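3.2 Cutlery provision and meal duration in workplace canteens

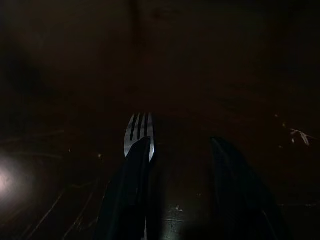 Figure 4. Four-tined metal fork on a dark wooden tabletop.

The second part of the study considered whether the type of cutlery on offer had any bearing on the time diners spent at the table. Two canteens took part, one in Riihimäki and one at the Pikton site, both run under contract by Trekero. Each served a hot midday meal at a fixed price, and neither changed its menu during the study period in July.

Diners were invited to complete a short paper form on leaving. A total of 675 forms were returned, of which 400 came from Riihimäki. Forms without a stated arrival time were set aside before analysis. Respondents were asked when they sat down, when they finished, whether they ate alone, and which cutlery they had taken from the counter. Meals lasting less than 5 minutes were treated as takeaway purchases and left out.

Diners who used metal cutlery tended to stay longer than those who used the disposable sets supplied by Alell. The difference was clearest among people eating in company and was small among those eating alone. Gwynne reported a similar pattern in hospital dining rooms, although his respondents were mostly visitors with no fixed break. In the present study most diners had a break of 30 minutes, and this limit probably reduced the spread of the results.

The findings should be read with care. Diners chose their own cutlery, and those in a hurry may have picked up a disposable set for that reason. The forms also relied on memory for the time of arrival. A comparison in which each canteen offers a single type of cutlery on alternate weeks is discussed in Section 5.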